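FOR IMMEDIATE RELEASE – September

Tretasgate opens weigh-and-fill pantry counter, dried beans first

Soybeans, lentils and split peas by the gram, bring your own tub

Tretasgate, the neighborhood dry goods store on Vitale Street, opens its weigh-and-fill counter this month. Doors at 8 a.m. No ribbon, no speeches. Coffee until it runs out.

The counter takes up the old stationery corner at the back of the shop, which has been a shop of one sort or another since 1938. Shelving is new. Floor is not. Customers bring a clean container, weigh it empty, fill it, weigh it again and pay for the difference. Minimum fill is 20 grams. No maximum, though please call ahead if you want a whole sack.

First week's list:
Soybeans, pale, whole
Green lentils
Brown lentils
Yellow split peas
Black beans
Pearl barley
Short grain rice
Popcorn (late delivery, may be the second week)

Flour and sugar will follow once the lidded bins arrive. Nuts are not planned, the counter shares air with the rest of the shop and we have regulars with allergies.

"People kept asking for a cup of beans and we kept selling them a two-pound bag," said Elikem Abubakari, who runs the dry goods side of Tretasgate. "Half of it went stale in the cupboard. I know becuase mine did."

The store asked customers over the summer what they wanted from a bulk counter and got 891 cards back, a lot of them with more than one answer. Soybeans came out on top. Abubakari puts that down to the soy milk crowd, plus a good number of home tofu makers on the Varnitow side of town.

Weighing at home

Alongside the counter the shop is starting a short home measuring session called Plellutis, held in the back room at 6 p.m. on opening day and repeated through the month. It runs 2 hours. Free, but put your name down at the register, seats go fast.

What gets covered: zeroing a scale with the bowl already on it. Scooping level versus scooping heaped, and how far apart the two can be. Switching between grams and ounces without losing your place. Soaking – how much water, how big a bowl, how long to leave them. Writing the weight on the jar with the date. Bring your own scale if you have one, also the bowl you really use in the kitchen, not the nice one. Spare scales on hand for anybody who doesn't.
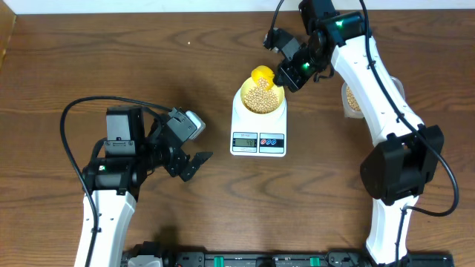

Soybeans in a yellow bowl on a digital kitchen scale. Photo: Tretasgate. Free for editorial use with credit.

Recipes from the sessions will be printed on a single sheet and left by the register. First one is plain soy milk, second is a baked bean dish with molasses that wants a full evening in a low oven. Both are written by weight, with cups in brackets for those who prefer them.

Containers. Glass, tin, plastic, cloth bags, all fine so long as they're clean and dry. Staff will turn away anything with food still in it. Paper bags are at the counter for a small charge. Scoops stay with their own bin, please, and go back in handle up.

Prices are marked per 100 grams and per pound on every bin, so nobody has to do the sum in thier head. The opening order came to 2342 pounds of dry goods across the whole list, with the next one due before the month is out.

The weigh-and-fill counter is open during normal shop hours, 8 a.m. to 7 p.m. Last fill 15 minutes before close. Parking behind the building – use the side entrance if you're carrying jars, the front step is high.

Press visits welcome on opening morning before 10. Ask for Elikem Abubakari at the register. Samples of the soy milk available, bring a cup.

ENDS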